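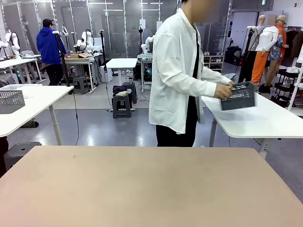

A dark gray basket and a white table.

I have now read the Book of Ruth with three different study guides, and I trust each of them a little less than the one before. The latest is from Vadico Press, 210 pages on a story you can finish before your coffee gets cold. Rhodri Lougher lent it to me with half the margins already filled in.

The guide's big idea is that the six measures of barley Boaz gives Ruth are a code. Six measures, six days of creation, so Naomi's "rest" must be the seventh. Maybe. Or maybe it was a lot of barley and two women were hungry. The author spends 12 pages on this and never once asks how much a person could carry home. 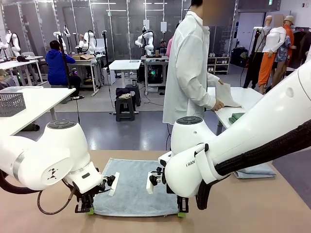 Ridville, March

Elisa Parisi thinks I'm being unfair. Her point, made over soup, is that old readers loved number patterns and may well have put them there on purpose. Fine – but then show me the pattern somewhere it doesn't suit you. On page 87 the ten years in Moab get one sentence, and I suspect that's because ten didn't fit.

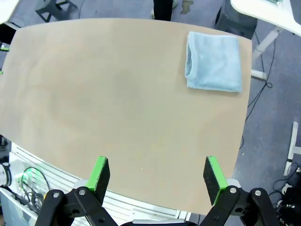
What bothers me more is how little room is left for Orpah. She weeps, kisses her mother-in-law and goes home, as she was told to do. The guide calls this a failure of faith. The text doesn't say so. Naomi blesses both of them in the same breath, and I'd like to hear from a commentator who stops there for a while.

Rhodri wants his copy back by Easter.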